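Linge de lit Pakmont : vos questions
Mis à jour en décembre 2018

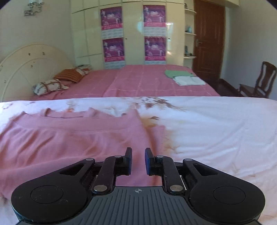

Drap blanc à motif floral, posé sur le lit.

Quelles tailles proposez-vous ?
Les draps plats et les draps-housses existent en 4 tailles, du lit simple au grand lit double. Les dimensions exactes figurent sur chaque fiche produit. Mesurez la longueur, la largeur et la hauteur du matelas avant de commander, surmatelas compris.

Quelle est la différence entre les gammes Jeker et Moen ?
Jeker est une percale de coton, mate et assez ferme au toucher. Moen est un satin de coton, plus souple et légèrement brillant. Les deux gammes se lavent de la même façon.

Faut-il laver les draps avant la première utilisation ?
Oui, une fois, seuls et sans adoucissant. Le coton peut rétrécir un peu au premier lavage. Nos patrons en tiennent compte.

À quelle température les laver ?
À 60 °C pour le blanc, à 40 °C pour les couleurs et les imprimés. N'utilisez pas de chlore sur les motifs. Fermez les boutons des housses de couette et retournez-les sur l'envers.

Le sèche-linge est-il autorisé ?
Oui, à température modérée. Sortez le linge encore un peu humide si vous comptez le repasser.

Mon drap blanc a jauni, que faire ?
Faites-le tremper une nuit dans de l'eau chaude avec du percarbonate de soude, puis lavez-le normalement. Évitez ce traitement sur la broderie de couleur.

Puis-je acheter une taie seule ?
Oui, sauf dans la collection Pavoretti, vendue uniquement en parure complète.

Le motif de l'an dernier est-il encore disponible ?
Les imprimés changent chaque année en mai. Nous gardons 113 références en stock permanent, principalement des unis. Pour un ancien motif, écrivez-nous avec le numéro cousu sur l'étiquette.

Quel est le délai de retour ?
Vous avez 14 jours après réception. Le linge doit être non lavé et dans son emballage d'origine. Les frais de renvoi sont à votre charge, sauf en cas de défaut ou d'erreur de notre part.

Livrez-vous les hôtels et les gîtes ?
Oui, sur devis. Précisez le nombre de lits et la gamme souhaitée dans le formulaire de contact.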